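Notes on the Gidwood youth service bill

December 4, 2022

I have been following the youth service bill in Gidwood since the spring, mostly by reading the session minutes and going to the public meetings when I could get off work. A few people have asked me what is in it, so I am writing it down in one place. I am not a lawyer and I have no connection to the service office.

The short version is that the old program took people between 18 and 25 for two years of paid public service, with a permanent job at the end if you passed the final review. The new bill keeps the two years but drops the guaranteed job for most of them. It offers a lump sum in its place. The bill passed its second reading last month and comes up for the final vote later in December.

What changes

Under the old rules, everyone who passed the review was placed. Under the new ones, each district gets a fixed number of permanent posts and everyone else leaves with the payment. For our district the intake next year is 1800 people. The posts set aside for them come to 44. I checked that twice in the schedule at the back of the bill, and it matches what was read out at the meeting in Thepsuriya.

The lump sum is paid in 4 parts over the year after you leave. If you move out of the district before the last part is paid, you have to apply again through the office in the new place, and the bill does not say how long that takes. I asked at the meeting and was told it would be covered in the regulations. The regulations have not been published.

The age limit also moves down to 22. This is the part that has made people angry, more than the money. Intake was frozen for two years, so there are people who waited through it and are now too old to apply at all. My cousin is one of them. He did the fitness course, paid for the medical himself, and turned 23 in October.

The march in Hikudberg

I went to the march in Hikudberg with two people from my street. We took the early bus and got there before the road was closed. It was mostly people in their early twenties, with a fair number of parents. The crowd went from the rail station to the district offices and stopped there for speeches, which were hard to hear from where we stood.

There was some pushing near the gate and the police moved the barriers back, but I did not see anyone hurt. One of the regional papers said shop windows were broken on the market side. I did not walk that way, so I can't say. The trains were held for most of the afternoon and we got home after ten.

A petition was handed in with 1648 signatures. The office gave a receipt for it, and that is all that has come back so far. 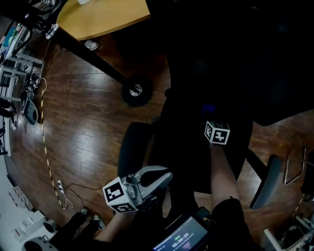
What the government says

The minister's statement makes two points. The first is that the old program cost too much to keep, mainly because of pensions. The second is that people who leave with two years of training will find work easily, and that private employers have promised to look at them first.

I think the first point is fair. The pension figures have been in the budget papers for years and they do go up every year. I am less sure about the second. The only employer named in the papers is Skondier, which runs the freight depot, and the wording there is that it "welcomes applications." That is what any company would say. There is no number attached to it.

What the opposition says

The opposition wants the bill sent back for another round of hearings. They have also asked for a one-time waiver on the age limit to cover the frozen years. They have the votes for neither unless a few of the rural members cross over. Two of those members spoke against the age limit in the second reading and then voted for the bill anyway, so I would not count on it.

The waiver seems like the easiest thing to fix. It would only apply once and the people it covers are already on the waiting list, so the office knows who they are.

What happens next

The final vote was going to be held in the first week of the month and has been pushed back. The new date is supposed to go up on the notice board outside the district offices and on the session page. As of this morning the session page still shows the old one.

If it passes, applications open in the new year under the new age limit. Anyone on the old waiting list has to apply again from the start, including the medical. Keep your old paperwork anyway. The woman at the counter told me they would accept a medical certificate if it was less than a year old, but she also said she did not have that in writing.

I will add the vote count here when it is published.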